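Removing the processor from an older Dell tower
Posted by Estrella Office Services, August 2021

Our office is retiring a group of Dell desktop towers and wishes to keep the processors and memory. What is the correct order of work, and must the power supply come out first? The side panel is off, and the case is lying flat.
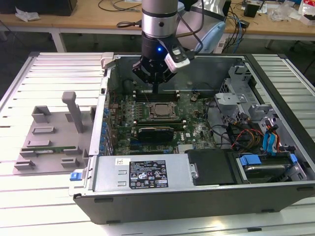 Bakum
The power supply may stay. Unplug the wall cord and hold the power button for 6 seconds. Memory first, then the processor.

Zendetti
The previous reply is correct but brief. Old thermal paste should be wiped from the top of the processor with a lint-free cloth and isopropyl alcohol. Keep paste away from the socket – it is difficult to remove from the contacts.

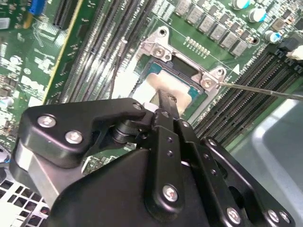
Loosen retention screws a little at a time, alternating sides. Raise the levers fully before lifting the processor straight up by its edges.

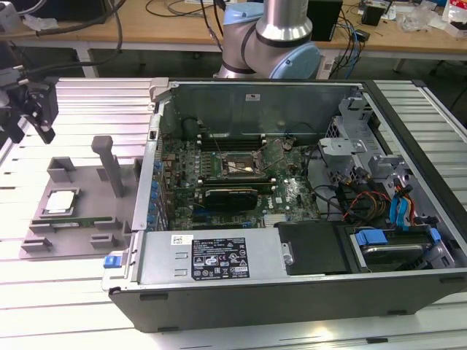
Store each processor in a rigid tray and each memory module in an antistatic sleeve, labeled with the number of the tower. Our department processed 710 units this way last November.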